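Cleaning a Glossy Tile Floor
Tikwood Facilities Guide, revised 5/19/19

Large pale tiles show dust and scuffs quickly. Sweep before any damp cleaning. Begin at the wall farthest from the door, and keep the trash bin within reach on the tiles.
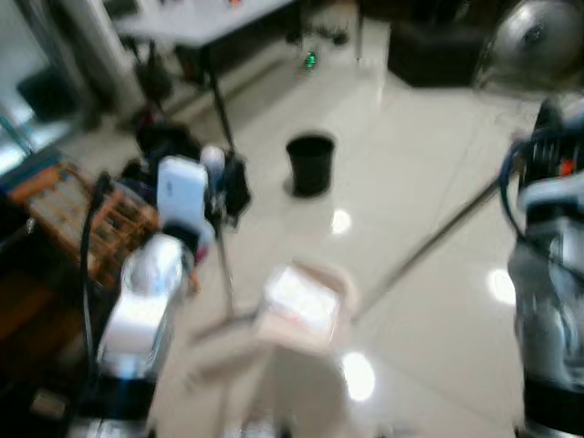 Black trash bin standing on the tiled floor near a white table.

Use short, overlapping strokes and hold the brush low. Sweep along the grout lines first, then across them. Collect debris in small piles – no more than 3 per room – and lift each one before moving on.
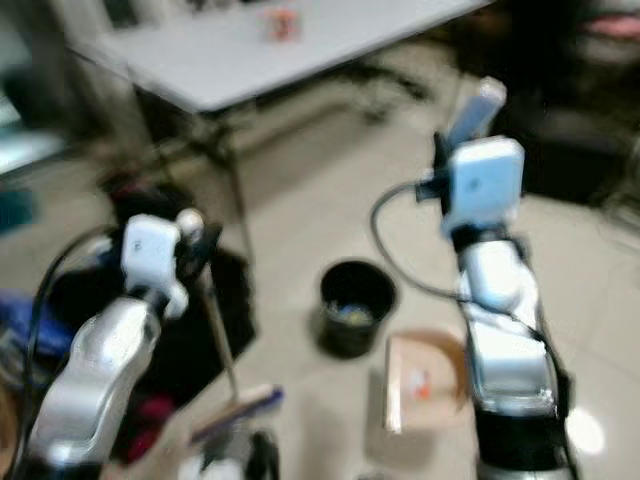 Floor area beside the white table, with a round black container on the tiles.

Cables under tables should be raised by hand and never pulled. Armchairs are to be moved by two people and returned to the same position. Allow the floor 20 minutes to dry after damp mopping.
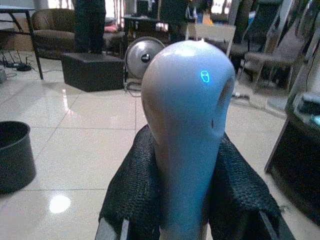

Empty the bin last, wipe its rim, and record the work on Form 801.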